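3.2 Equipment planning and cost

The budget for the Havthorpe collection was set before any recording began, and it covered hand-held grippers only. We compared two options: renting a fixed arm from Briggs for the length of the study, or buying hand-held units outright from Nernomer. The rental would have tied the work to one room. The hand-held units could be carried into homes, and each pair cost $1389 with fingers fitted. We bought 20 pairs in September and kept 2 of them as spares.

Wear on the fingers was the hardest item to plan for. Small household objects such as jewelry need a narrow tip, and narrow tips have less pad surface to share the load. Figure 4 shows a bead strand at the fingers of one unit, over a bed with layered, patterned covers. 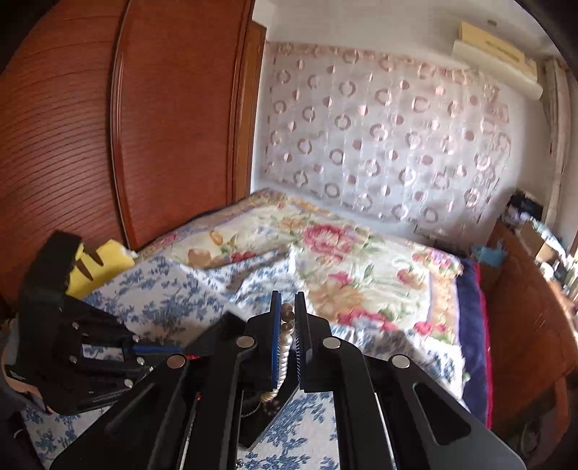

Figure 4. Bead strand between the two fingers of a hand-held gripper in a bedroom. A second gripper is at left.

We set aside $700 for replacement pads and fasteners, held as a single line and not divided by site. Pads were ordered in bulk from Grurnano – the supplier would not ship small lots – and stored with the spare pairs. Transport cases were charged to the general travel budget and are left out of the unit cost given above.

Two-handed tasks need a full pair at each site, so a fault in one unit stops the work there until a spare arrives. For this reason we counted grippers in pairs throughout, including in the cost tables of Section 5.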